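From: Birger Lundgren
To: linen-and-laundry list
Date: 5/9/20
Subject: Re: Rolling plush cloths vs. flat folding

Fulgencio Pacheco wrote:

> We switched the plush cloths from flat thirds to rolls in April and I am
> not convinced. Stacked flat they take up more shelf, agreed, but they stay
> put. The rolls relax overnight and by morning the top layer of the bin is
> half undone. Also, Lucimara says hers come out with ridges across the
> middle. Is that the roll, or is it the wash? We have 1,463 of these in
> circulation and I would like to settle on one method before the Batista
> order arrives.
>
> Fulgencio

Fulgencio,

The ridges come from the roll. When the cloth is wound tight at one end and not the other, the slack has to go somewhere, and on short pile it goes into horizontal wrinkles across the body. Washing can set a crease that is already there, but it will not produce a neat band of them. Check a cloth straight out of the dryer before anyone has handled it. If it is smooth, you can leave the wash program alone.

The relaxing overnight is a separate problem. A plush cloth has no stiffness to speak of, so the roll is held by friction between layers and by whatever is next to it in the bin. Three things I would look at, in order of effort:

1. Fold before rolling. Lengthwise in half, smooth it with the flat of the hand, then roll from the closed end. Rolling from the open end leaves the two layers free to creep past each other.

2. Check where the loose corner finishes. It should be tucked under the last turn. A corner left hanging at the bottom gets caught when the next roll goes in, and that starts the unwinding.

3. Bin fill. Ours hold 19 rolls standing on end. At 15 or fewer they lean and open at the top.
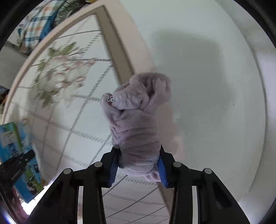 On the open top: a roll that puffs out into a loop at one end was almost always started too loosely. You can squeeze the lower part as hard as you like and the upper part will still lean over, as the inner turns up there were never in contact. The fix is to unroll it and start again. Pushing the loop down with a thumb only moves the bulk to the middle.

Also trim any loose threads before rolling. A curl of white thread shows up badly on the darker cloths, and if it is attached to a hem it will pull when somebody picks at it. Dirceu Peixoto keeps small scissors on a cord at the folding table, and I have copied him.

For comparison, we ran both methods on the Ruretti cloths last year. Over 3,402 pieces the rolled ones used less shelf and took longer per piece, with the difference shrinking after the first week as people got used to it. Complaints about appearance were the same for both. I would not expect the Batista cloths to behave differently unless the pile is longer. If it is, go back to flat thirds - long pile does not hold a roll at all in my experience.

Gaurav Singhal asked off list about elastic bands. We tried them for 6 days. They leave a mark in the pile that needs steam to lift, so no.

I can send the folding sheet we use for new staff if it would help. It is one page and covers plush and waffle weave only.

Birger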